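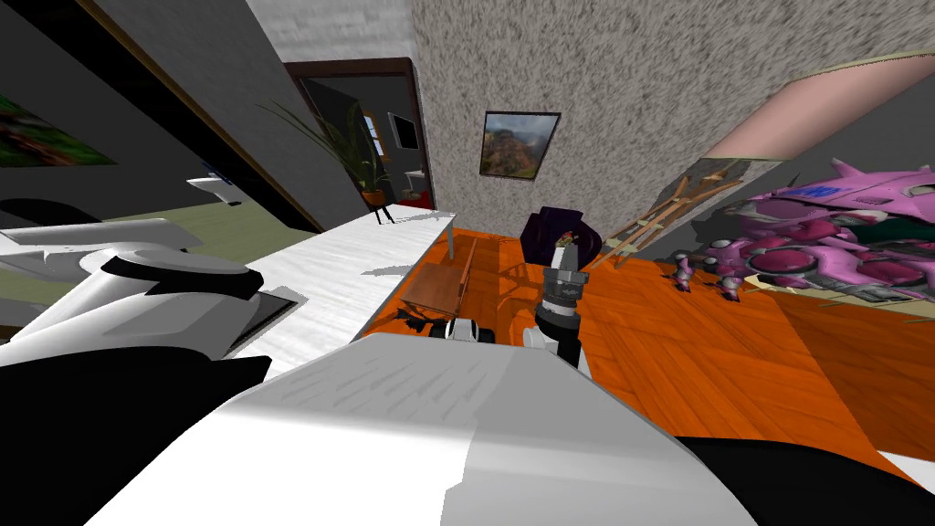
A reader of my last column wrote in to ask whether a cheap folding bookcase can hold real books, or only paperbacks and a plant. She had been looking at the Barkero from Idetti, and so had I, so I bought one in June and filled it.

The Barkero comes in a flat carton and opens like a book. There are five shelves on hinges, and a catch on each side locks them level. No tools are needed. Mine was standing 15 minutes after I cut the tape, and most of that time went to a catch on the second shelf that would not seat until I lifted the shelf a little.

I loaded it with 107 books, hardcovers on the lower three shelves and paperbacks above. After two months the middle shelf has a slight bow that you can see if you get down and look along it. The others are straight. My old Bañez bookcase, which is glued and screwed and cannot be folded, has held the same cookbooks for years without bending at all. It also took two people and a van to get it up the stairs.

The finish is the weak point. The front edges picked up two chips during the first week, both from sliding out a large atlas. Idetti sells a touch-up pen, and the color is a shade too yellow.

Depth is fine for novels but short for art books, which stick out past the edge. The feet have no adjustment. On my floor the left side needed a folded piece of card under it before the case stopped rocking.

I also looked at the Geltent folding case in the store. It weighs 17 pounds, which makes it easier to carry, but the shelves flexed when I pressed on them with one hand, and I didn't take it home.

The wall strap for the Barkero is sold separately. It should be in the box. If you have children, add it to the order.

For a renter who moves often, I would buy the Barkero again and keep the heavy books at the bottom. For a house you plan to stay in, get something that doesn't fold.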